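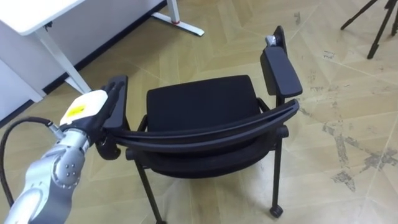
キャスター付きの椅子の左側をグリッパでつかんだところ。頭部カメラの視点。

Drelska 教示キット
遠隔操作・直接教示 両対応/アーム型ロボット用

製品概要
Drelskaは、ロボットアームに作業を教えるための機器とソフトウェアのセットです。作業者がアームを手で直接動かす「直接教示」と、離れた席から操作レバーで動かす「遠隔操作」のどちらでも手本を記録できます。記録した手本は同じ形式で保存されるため、二つの方法で取ったデータを一つの作業としてまとめて扱えます。

机上の部品だけでなく、椅子や台車、扉のように床や壁で支えられた物を動かす作業にも使えます。こうした作業では、つかむ位置と押し引きの向きによって物の動き方が大きく変わります。Drelskaでは手先の位置と姿勢、グリッパの開閉、各関節の角度、頭部カメラの映像を同じ時刻に合わせて記録します。

主な用途
・椅子を机の下に戻す、または引き出す作業の教示
・台車やワゴンの移動
・引き出し、開き戸の開閉
・容器の持ち替え、棚への収納
・学習用の手本データの収集

教示の方法

直接教示
アーム側面のボタンを押している間、関節の保持力が下がり、手で動かせる状態になります。ボタンを離すとその姿勢で止まります。グリッパの開閉は手首の切替スイッチで行います。狭い場所での姿勢の確認や、つかむ位置を細かく合わせたいときに向いています。記録中は作業者の手が頭部カメラに映ることがあります。手の映り込みを避ける場合は、記録した動作を一度再生し、再生時の映像を保存してください。

遠隔操作
操作席のレバーとアームが一対一で動きます。動きの倍率は3段階で、つかむ直前だけ細かい倍率に下げる使い方もできます。作業者は頭部カメラの映像を見ながら操作します。手首が視界に入る向きにカメラを調整しておくと、指と対象物の隙間を確認しやすくなります。

椅子を動かす作業の教示例
1. 椅子の向きを決め、床に開始位置の印を付けます。
2. 指先を肘掛けの下のフレームに寄せ、ゆっくり閉じます。クッション部をつかむと滑りやすく、跡が残ることがあります。
3. つかんだ状態で手前に少し引き、椅子が回るか、まっすぐ動くかを確かめます。
4. 目標位置まで動かし、椅子が止まってから指を開きます。
5. アームを椅子から離し、待機姿勢に戻して記録を終了します。

開始位置と椅子の向きを少しずつ変えて、同じ作業を繰り返し記録します。弊社の標準手順では1作業につき300件の手本を取ります。つかみ損ねた回は削除せず、「失敗」の区分を付けて残してください。後から区分ごとに抽出できます。

仕様
記録方式:直接教示、遠隔操作
記録項目:関節角度、手先位置・姿勢、グリッパ開度、頭部カメラ映像
映像の記録:毎秒29コマ
本体内の保存件数:最大3000件(1件が1分以内の場合)
グリッパ最大開き幅:130mm
電源:AC100V
表示言語:日本語、英語

セット内容
・操作レバー 2本
・直接教示用ボタンユニット 1個
・手首用切替スイッチ 1個
・頭部カメラ 1台
・記録用コンピュータ 1台
・接続ケーブル 一式
・取扱説明書

アーム本体とグリッパは含まれません。対応機種はお問い合わせください。

別売品
Prilto 追加フィンガー:細いフレーム用。指先の内側に滑り止めがあります。
Grurkwood 編集ソフト:手本の前後の切り取り、区分の変更、一括書き出しができます。
Damasceno 操作席:レバー2本とモニターを固定する台です。高さ調整ができます。

設置と使用上の注意
・アームの可動範囲に人が入らないよう区画を設けてください。直接教示では、アームを動かす1名だけが区画内で作業します。
・手首につながるケーブルには余裕を持たせ、全関節を端まで動かして引っかかりがないことを確認してください。
・キャスター付きの物を扱う場合は、床の傾きと段差を事前に確認してください。床材が変わると動き方も変わるため、床ごとに手本を分けて記録することをお勧めします。
・三脚などの機材は、対象物が動く経路の外に置いてください。
・非常停止ボタンは操作席から手の届く位置に設置してください。

納期と保守
受注後、通常は約6週間で出荷します。保証期間は納入から1年間です。カメラの交換後は位置合わせが必要です。位置合わせの手順は取扱説明書の第4章に記載しています。

貸出機
購入前の確認用に貸出機を用意しています。期間は2週間で、往復の送料はお客様のご負担となります。お申し込みの際は、お使いのアームの型式と、教えたい作業の内容をお知らせください。

関連資料
・Drelska 取扱説明書(PDF)
・対応アーム一覧(6月更新)
・データ形式の説明

見積依頼 | 貸出申込 | お問い合わせ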